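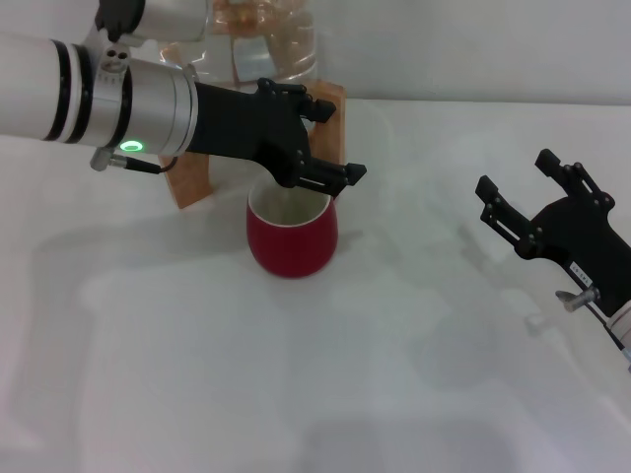 The Zavholm is a hardware wallet the size of a matchbox, and it costs $245, so I went in hoping to be mildly insulted and mostly was. Setup took 40 minutes, most of them spent copying recovery words onto a card with a pen that had other plans. The screen is dim enough that I now keep it in the desk drawer, under the lamp, where I can at least read it. Sending coins is fine. You check the address, press both buttons, and wait while the thing thinks about your life choices.

Battery: two weeks. Companion app: ugly, stable. Firmware 1431 fixed the Bluetooth dropouts and moved every menu I had learned.

If you hold $500 in crypto, buy a notebook. If you hold a lot more, the Zavholm is dull in the ways you want. Three stars, and a fourth if they ever ship a decent cable.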